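Storage and Stockroom Basics, handout 4
Granalton evening course, notes updated 23/01/2021

Right, shelving. I know you were all hoping to get on to labels this week, but last time half the room put the heavy stuff at the top, so we're going back a step.

Start with the posts. If your unit has perforated uprights you can move the shelves up and down, so please do it before you load anything! I once filled a whole Trusex unit, then found my tallest bottles wouldn't go in, and out it all came again (a good 40 minutes gone). Measure your tallest item, add 10 cm for your hand, and set the gap from that.

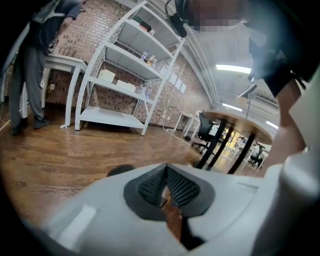 Next, what goes where. Bottles stay together, upright, with the ones you reach for most near the front edge. Boxes get a shelf between waist and chest height if you can spare it — you'll be lifting them with both hands. I like to leave the bottom shelf bare for deliveries, though the Escobar book disagrees with me and you're welcome to side with it.

Don't fill every shelf on day one. Stock grows.

For next time: draw your own unit, front view only, and mark where you'd put each thing on the Amov list (it's sheet 2141 in the folder). Pencil is fine. Bring a tape measure too, we'll be doing gaps again in March.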